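Matted fur on an old stuffed toy, can I fix it?

Posted by Irena Kubiak, 1/20/26

Hello everyone! My daughter has had the same stuffed rabbit since she was a baby, and after years of being dragged through the yard and slept on every single night, his fur has gone flat and crusty on the belly. The tag fell off long ago so I have no idea what he's made of. I'm scared to put him in the washer (he has glued-on eyes, and one is already a little wobbly). Is there a gentle way to clean him and get some of the fluff back?

Florence Charbonneau

Oh, I do love this kind of project! Please don't use the washer with that wobbly eye. Mix a drop of baby shampoo into a bowl of cool water, whip up the suds, and use only the foam on a soft cloth, working over one small patch at a time. Wipe again with plain water and squeeze him in a towel, then let him dry all the way through, even if it takes a couple of days and there are tears at bedtime.

The fluff comes back with brushing. I use a baby brush on short naps and a pet slicker brush on longer fur, always starting at the tips and holding the fabric down near the roots with my other hand so the seams don't get pulled.

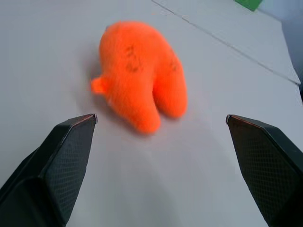 Fuzzy orange plush, soft nap

If he still feels stiff once he's dry, there is probably soap left in him, so go over him again with plain water and brush while he's a tiny bit damp. And fix that eye before she gets him back!

Dorin Voicu

Pillowcase, knot it, cold delicate cycle. I've done 11 of them that way and only lost one nose.

Brândușa Sandu

I'd go with Florence on this one, dear. Just keep him away from the hair dryer on hot. I melted the ear on my son's bear that way one July and he has never let me forget it.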